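Every month I read that the home robot is almost ready. I clean my own kitchen every evening, so I follow this question with personal interest. My answer in April 2022 is still: not yet.

The machines are not weak. In the factory of Prondov, where I worked for five years, one arm lifted boxes all night and did not complain. But each box came to the same place, with the same side up. In a home, the cup is on the chair today and under a newspaper tomorrow.

My former colleague Brittany Petrenko does not agree with me. She thinks that small jobs, like putting away office things, will be solved in four years. Maybe she is right about the small jobs. A stapler on a table with a flowered cloth looks easy, but the cloth has folds, and there are plants standing near.
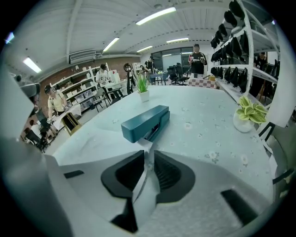 ## What I would pay for

I don't need a machine that folds 12 shirts in a video. I would pay for one that clears my table after dinner, also on a bad day, and breaks no glass. Until then I keep my sponge.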